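Magsi publishes results of hand-guided and remote-controlled robot teaching trial, and advises labs to wait

Hidenville, November

Magsi, the independent testing group for laboratory equipment, has published the findings of its trial of robot teaching by demonstration. The trial compared two ways of showing a robot arm a bench task: moving the arm by hand, and driving it from a separate set of controls. Magsi's advice to small laboratories thinking of buying on the strength of a sales demo is to hold off.

The work was carried out at Magsi's Hidenville site using the Irar teaching package, supplied on loan by Zikonach. Staff recorded 2633 demonstrations of short handling jobs with tube racks and small clear plastic parts. Of these, 2609 were kept. The rest were thrown out because the recording had stopped early or the wrong task name had been typed in.

"We were told that anyone could teach the arm a job in an afternoon," said Kirsty Clegg, who led the trial. "Anyone can record a job in an afternoon. Whether the arm has learned anything is a separate matter, and we would like suppliers to stop talking as if the two were the same."

Once trained on the recordings, the arm was given 353 attempts at jobs it had been shown, with the objects set down in places that had not been used in teaching. It finished 125 of them without a person stepping in. Magsi counts an attempt as finished only if the object ends up where it was meant to go and nothing else on the bench has been knocked. Zikonach had asked for partly completed attempts to be listed as well. They are listed, in a separate table, and do not count towards the total.

Hand guiding was the easier method to pick up. New operators were usually recording usable material within their first session. It was also tiring, and the operator's own hands and sleeves kept getting into the camera's view. Remote control left the view clear but took far longer to learn, and operators often misjudged how near the fingers were to the table. Recordings from the two methods were trained separately and then together. Mixing them gave no gain that Magsi would be willing to put its name to.

"I had one operator who was very smooth and another who stopped and started all the time," said Bujar Atanasov, who ran the teaching sessions. "The arm picked up the stopping and starting perfectly well. I can't say the same for the smoothness."

Clear plastic caused the most argument. Operators working remotely from the wrist camera said they could lose track of an edge when it caught the light, and several asked to stand beside the bench so that they could look for themselves. Magsi allowed this for part of the trial and has marked those recordings in the published set. Huguette Gaillard, who reviewed the method, said buyers should ask whether the person in a supplier's video could see the bench directly.

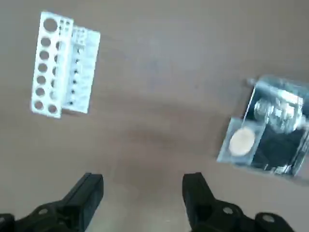 Page last updated: November, 16:20

The wrist camera view from the bench work, with a white test tube rack and a clear acrylic holder on either side of an open stretch of table and the gripper fingers apart, is released with the report for press use.

Zikonach has seen the findings and disputes the scoring. In a written reply, its product manager, Siham El Fassi, said that the Irar package "is meant to be topped up with further demonstrations once it is in place" and that a fixed test does not reflect normal use. Magsi accepts that more teaching may help. It notes that the brochure it was given says nothing about how much more, or who is supposed to do it during a working day.

A second round is planned with fewer tasks and the same scoring. Zikonach has not yet said whether it will extend the loan.

The full report, the scoring rules and the table of partly completed attempts can be had free of charge from the Magsi press desk. Bench visits for reporters can be arranged on request, mornings only.

Press contact: Youssra Lahlou, Magsi press desk, Hidenville

Ends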